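Getting marks off porcelain and ceramic tile
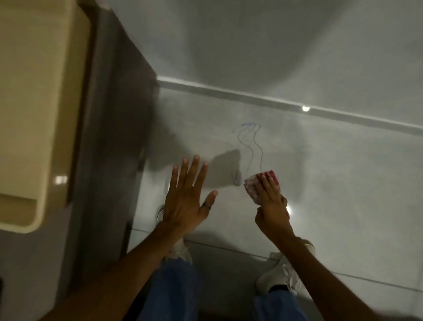
Most calls to the Drornero maintenance desk in January concern floors, and most of those concern stains that were made worse by the first product used on them. The notes below apply to glazed ceramic and glazed porcelain. They do not apply to marble, limestone or terracotta, which react to acids and absorb color.

Identify the mark before choosing a cleaner. Ink and permanent marker are dissolved by alcohol. Grease and shoe rubber respond to an alkaline detergent. Hard water film and leftover grout haze need a mild acid. Using the wrong group does little to the stain and can attack the grout, which is usually cement based and far more porous than the tile next to it.

For marker on glazed tile, use isopropyl alcohol at 70 percent or stronger. Put it on the cloth, not on the floor. Liquid poured on the tile carries dissolved dye into the nearest joint, where it is much harder to remove. Work from the outside of the mark toward the center, turn the cloth to a clean face often, and rinse with plain water. Open a window and keep pilot lights and other flames out of the room.

Matte and textured tiles take longer. Dye sits in the low points of the surface and a flat cloth passes over them. A soft nylon brush reaches further. Melamine sponges also work, but they are a fine abrasive and will leave a dull patch on a polished finish – test one inside a closet first.

Grout that has already taken up color can be treated with oxygen bleach mixed to a paste. Leave it for 11 minutes, brush, and rinse twice. Never mix chlorine bleach with an acid cleaner or with ammonia. If a stain remains after two treatments, scraping out and replacing the top of the joint is cheaper than a third bottle of anything.

Sealer is a separate matter. Glazed tile does not need it and will not absorb it. Cement grout does, and the Zotex units in the Chowdhury building were last sealed 14 months ago. A drop of water left on the joint should stay beaded for several minutes. If it darkens the grout right away, the sealer has worn off.

Of the 93 units on the Skukov list, 11 still have unsealed grout in the entry hall. Those will be done first – expect the hall to be closed overnight while the sealer cures.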